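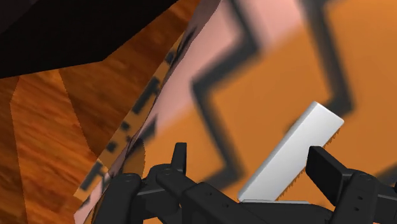
Save file stuck at the ferry, chapter 2
Game: Mositico (PC, current build)
Opened by: Tineke Vermeulen
Assigned to: Ezequiel Quintero
Status: Workaround given, fix pending

Tineke Vermeulen wrote:

Hi. My save is stuck and I would like it unstuck, please.

I'm at the ferry dock at the end of chapter 2. The ferryman, Ponce, asks for the lantern. I don't have the lantern. I gave the lantern to Ponce an hour ago. He thanked me, there was a little tune, and then I went back up the hill to look for the last of the moths. When I came back down he asked for the lantern.

I have tried talking to him again (same line), walking to the chapel and back, sleeping at the inn, and pushing him off the dock, which the game won't let you do. Restarting the game moves the cat but changes nothing else.

Autosave has helpfully written over all three slots. Playtime is embarrassing and I'd rather not start over.

Ezequiel Quintero (support) replied:

Hi Tineke, sorry about Ponce. Three questions before I bother anyone upstairs:

Did you hand over the lantern before or after reading the notice on the boathouse door?
How many moths does the journal say you have?
Are you running any mods?

If you could attach your save folder, too, that would help. It's under Documents, in a folder called Furkurach, which was the name of the game before somebody in marketing tried to say it out loud.

Tineke Vermeulen wrote:

Before the notice. I didn't know there was a notice. I've read it now and it says the ferry is closed.

The journal says 100 out of 100 moths. No mods, unless you count the font one. I suppose you do count the font one.

Save folder attached.

Ezequiel Quintero (support) replied:

We do count the font one, but it's innocent this time. I loaded your save on a clean install and Ponce asked me for the lantern as well. He was quite rude about it.

Passing this to Emiliano in quest scripting.

Emiliano Montes (dev) replied:

Looked at the save. The lantern flag is set, then unset. What unsets it is the moth reward.

When you turn in the last moth, the game clears out the inventory items tied to the moth quest. The lantern used to be one of those, back when you needed it to catch them at night. We changed that before release and took the lantern off the quest. We did not take it off the cleanup list. So if you finish the moths after paying the ferryman, the game goes looking for your lantern, finds it in Ponce's hands, and takes it away from him. From his point of view, he's been robbed.

Most people never see it because most people don't finish the moths. Internally we had assumed zero people would finish the moths.

Tineke Vermeulen wrote:

I feel judged by this ticket.

Can I get another lantern? The shop by the well sells them for 200 coins, except it's shut, and the sign says the owner has taken the ferry.

Emiliano Montes (dev) replied:

Yes, I wrote that sign. I was pleased with it at the time.

Try this:

1. Quit to desktop. Not just to the main menu, all the way out.
2. Open settings.txt in the save folder.
3. Find the line that says quest_recheck=0 and change the 0 to a 1.
4. Save the file and load your game.
5. Leave the dock, go as far as the chapel steps, and come back.

Ponce should remember getting the lantern and let you board. Change the line back to 0 afterward or every finished quest will play its little tune each time you go through a door.

Tineke Vermeulen wrote:

Done, but it didn't work. He says nothing at all now. He just looks at the water.

I had 3,091 coins before this and still do, so at least he isn't charging me for it.

Azucena Magaña (QA) replied:

Jumping in, I got the same silence with your save. You need to clear the notice as well. Reading it starts the "ferry closed" dialogue, and that blocks the boarding line until you talk to the harbormaster. She's in the back room at the inn, behind the barrels. Ask her about the tide, then do the chapel walk again.

Works for me three times out of three. I've added both bugs to the list, one for the lantern and one for the notice.

Tineke Vermeulen wrote:

I'm on the ferry!

It's playing the tune. It's playing the tune a lot.

Ezequiel Quintero (support) replied:

Step 3, back to 0.

Tineke Vermeulen wrote:

Better. Thank you, all of you. Is there anything in chapter 3 I should avoid finishing?

Emiliano Montes (dev) replied:

How do you feel about collecting spoons?

Ezequiel Quintero (support) replied:

Leaving this open until the patch is out. Higinio Esquivel has the build and it's planned for November. Internal note for anyone searching: duplicates of this one may be filed under "ferry," "lantern," "moths" or "I hate Ponce."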